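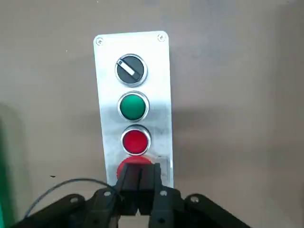

Prapai Rojanasak asked on 26 Feb 2022

We're moving in April from Brurnine to Brerine, a trip of 3,000 miles door to door, and I can't decide what to do about the piano. It's a Lüthi upright that belonged to my grandmother, and I learned on it, and so did both my brothers, and now my daughter picks out tunes on it after supper. It isn't worth much. The tuner who came before Christmas was very kind about it, but he did say the pins on the low end are getting loose and that he couldn't promise it would hold pitch forever. The quote from Pirkier came in a good deal higher than I was hoping, and my husband thinks we should find it a nice home here and buy something used when we arrive. I see his point and then I walk past it in the hallway and change my mind again. Has anybody moved an old upright this far? Did it survive, and were you glad you did it? Also, the climate in Brerine is a lot drier than what it's used to, and I don't know if that matters. Thank you for reading all this!

hallelujah_marge

Oh, Prapai, I felt this one. We moved my mother's upright across the country when my father retired and I'd do it again tomorrow, but let me tell you what I wish I had known, because we did a few things the hard way.

First, ask your tuner to come back before you go and give you a straight opinion on those pins. Tell him exactly what you've told us, that it's going a long way and into dry air. Loose pins don't usually get better in a dry house, and if he thinks the pin block is cracked, you'd want to hear that before you pay anybody to load it. Ours was only a little slack, and he put in oversize pins on the worst notes for much less than I'd feared (he stayed for coffee, too, and played us some Gershwin, so I count that as a bargain).

Second, the quote. Ask Pirkier whether it's for the piano riding alone or sharing a truck. When we called around, the shared loads were a lot cheaper, and the only catch was that we had to be loose about the delivery date. Ours was 2 weeks behind the furniture and we hardly noticed, we were still looking for the forks. Do make sure they know about any stairs at both ends, including those silly little steps up to a porch. That's where people get surprised with an extra bill on the day. 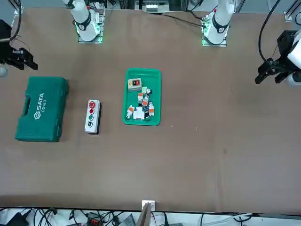
Third, and I can't say this strongly enough, don't let anyone tune it the minute it comes off the truck. Let it sit. Put it on an inside wall, away from the heating vents and out of the afternoon sun, close the lid, and let your daughter plink away on it sour as it is. Our new tuner wanted a month. After that it took two tunings, one in early summer and one in the fall, before it settled down. You'll want something to watch the humidity, and a cheap little gauge from the hardware store is fine. If the air is really dry, a room humidifier helps, or your tuner can put a system inside the case, which costs more but doesn't need you to remember to fill it every night. I forgot constantly.

As for whether it makes sense, well, it doesn't, not on paper. You could get a better piano in Brerine for the price of the truck. But we've had Mother's for five years in this house now and my grandson has found the spot under the keyboard where I wrote my name in pencil as a little girl. I was scolded something awful for that.

Take pictures of every side before it's wrapped, and get the insurance in writing. And let us know what you decide, please, I'll be wondering!

dgreer

sell it. used uprights are practically free everywhere, people beg you to haul them off. keep the bench if you're sentimental

tenor_in_the_attic

I'm somewhere between the other two. If the tuner says the pin block is sound, take it. If he says it's cracked, I'd let it go, and I say that as someone who paid to move one with a bad block and then couldn't get it to hold a tune through a single hymn. It's a piece of furniture now, a handsome one, with my wife's ferns on it.

One small thing to add to Marge's good advice. Take the music desk off and anything else that lifts out easily, wrap it in a blanket, and bring it in your own car if you've got room. Ours rode with the movers and one of the hinges got bent, and finding a match for an old brass hinge turned into quite a hobby. Tape the key for the fallboard somewhere you'll remember, too. I still haven't found mine.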